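Julleck Equipment
Home > Sorting and Picking > Arms > Drorkedetti picking arm

Drorkedetti Picking Arm, table mount
Availability: order on request, 12 weeks
Warranty: 12 months, fingers excluded
Sold with: arm, two-finger gripper, Woluvent picking software (first year)
Sold without: table, baskets, target boxes, installation, patience

We stock this arm because customers keep asking for it. We also get asked if it will replace the sorting bench, and our answer is no, or at least not at any site where we've installed one. If you have a salesperson from somewhere else telling you it will, ask to watch it work through a mixed basket for a full morning with the cover off the clock.

The maker calls it a "flexible sorting assistant." In plain words, it picks one thing at a time out of a heap and drops it where you told it to. The trouble is always the heap. Hard blocks with edges are a fair test of aim. Plush is a test of grip. Knitted cloth is a test of everything, and crushed cans get under all of it. 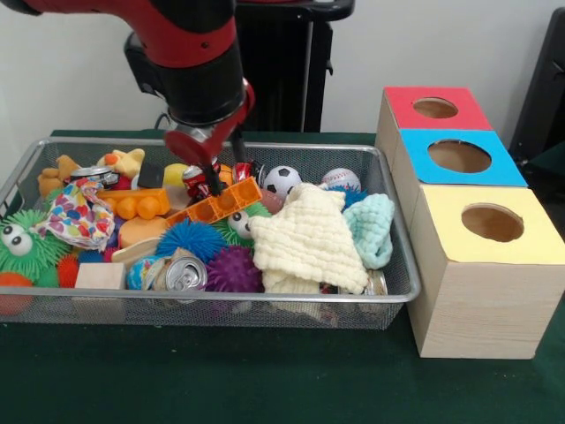

Drorkedetti arm at a mixed basket, with an orange lattice block between the gripper fingers.

Who it's for
Returns rooms, secondhand shops, toy libraries, recycling lines with a lot of odd stuff and no two loads alike. If your items are all the same shape, buy a chute. It's cheaper and we sell those too.

What changes for your staff
The brochure says people are "freed for higher-value work." We asked the Phetsri toy returns room what that meant after they'd had theirs a while. Ketsara Srisuk runs the bench there, and she was polite about it.

"I used to sort. Now I sort and I also look after the thing that sorts," she told us. "My wrists are better. My temper, I don't know."

Her people still open bags, pull out anything sharp or leaking, check seams, and decide what is good enough to go back on a shelf. The arm does none of that. It took over the part where you bend over a basket and move things across, and the people who had sore backs were glad to see that part go. The people who liked that part, because you could talk while doing it, were less glad. One of them asked to move to the front desk and did.

There is also a new job that wasn't on anyone's sheet: feeding the arm and clearing it when it stops. Phetsri passed this around by shift at first, then found it always landed on the same person. Put it on the schedule with a name next to it. And settle before delivery whether that job pays more. We've seen what happens when it gets settled afterward.

Speed
The maker's sheet says 300 picks an hour. Phetsri logged 63 on a mixed load with cloth in it. Both numbers may well be true. The sheet doesn't say what was being picked, and we've written to ask. If you are building a case for your boss on the first number, please use the second.
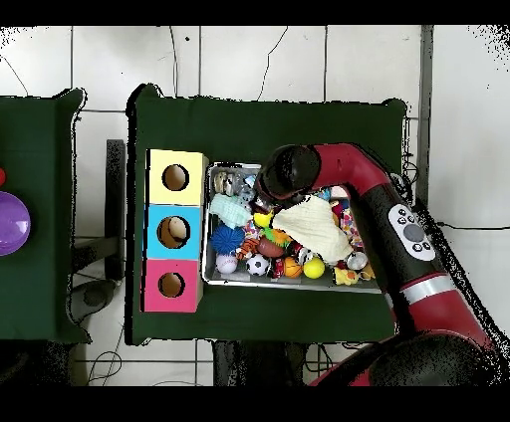
4 min read

Cloth, cables and floor space
Cloth deserves its own paragraph. A cloth held up by the gripper still hangs down over whatever is below it, so the next item may be hidden until the cloth is out of the way. Woluvent has a setting called "soft items first." Try it, but try it with your own load before you believe in it. Ketsara's bench pulls most of the cloth out by hand before the arm gets the tray, and she considers that quicker.

Target boxes with a single round opening look tidy and keep small items in. They also turn a loose drop into a careful one, and careful is slow. Open bins are kinder to your numbers. Use the boxes if you need them for a reason of your own.

Plan the cable runs. Cables lying across a tile floor between tables are a trip hazard in any room where people carry things, and the arm comes with no floor covers. We sell them. We'd like to see them included, and have said so to the maker twice.

The arm needs its own table and clear room on every side it can reach. That usually means losing a bench place. Mark the reach on the floor before you sign and have your staff walk their normal route around it.

Running costs
Woluvent is a yearly license after the first year. The price isn't printed anywhere we can link to, so get it in writing for 4 years. Finger pads wear and are sold in pairs. Keep spares.

Trial
We lend a demo arm for a week in August and at other times if it's in the building. Send us a basket of your worst items, not your best ones. Have the people who sort now in the room when it runs, and let them ask the questions.

Orders and trial requests: Julleck Equipment, equipment desk. Phone line closed Wednesday afternoons.

Related items
Floor cable covers
Open bins, stackable
Finger pads, pair
Gravity chute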